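Subject: Re: [sim-kitchen] eggplant task, who still has the old scene file?
Date: March 13, 2025

Hi all,

Quick answer first, then the long one.

Ghazala Hashmi wrote:
> Does anybody still have the kitchen scene from November? The one with the
> cutting board and the dish rack. I want the new members to start on it,
> but the copy on Rutard won't open for me. Also, are we keeping the
> eggplant or swapping it for something easier?

Yes, I have it! The copy on Rutard was saved with the old version of Atular, so it chokes when it tries to load the hands. I re-saved it last night and it opens fine on my laptop now — both arms, board, rack, everything. Put it in the shared folder under "kitchen_fixed" and please don't save over it (you know who you are).
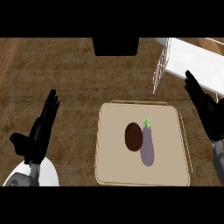 Tustberg Student Robotics Club — Simulation Team

I vote we keep the eggplant. It's a pain, I know, but it's lying right up against that dark oval thing on the board, and sorting out which one the hand should go for is the whole reason I like this task. If we swap in a block the new people will be done in an afternoon and then they'll be bored. They can always start with the left arm parked and only drive the right one.

I ran 14 tries with the re-saved file, same settings as November, and got 3 clean pickups. Not great, but Hinojosa (our desktop, for the newer folks on the list) was grinding through somebody else's job the whole time and the controls felt laggy. My guess is we can do better on a quiet machine. The approach over the board is what I'd work on first. Coming in from the right, the hand covers most of the eggplant from this view, so you end up steering by the green stem and hoping. 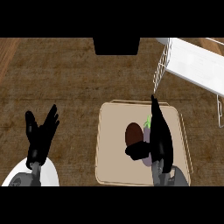 WHAT I NEED FROM PEOPLE

If you have time before the next meeting, open the file and tell me if the hands load for you. Just reply with yes or no and which machine you're on. I also want somebody to look at the plate, which has its own settings and should probably go in the beginner notes — I wrote half a page on it and then got distracted by midterms.

Ghazala, if you want to walk the new folks through it yourself, go for it, I'm happy to sit in the back and fix things when they crash. Otherwise I can do the first hour and you take over.

See you all there,
Dev

Recent threads on this list
Hinojosa login not working again (11 messages)
Beginner notes, draft two
T-shirt sizes, last call (26 messages)
Atular update: wait or install?
Who has the lab key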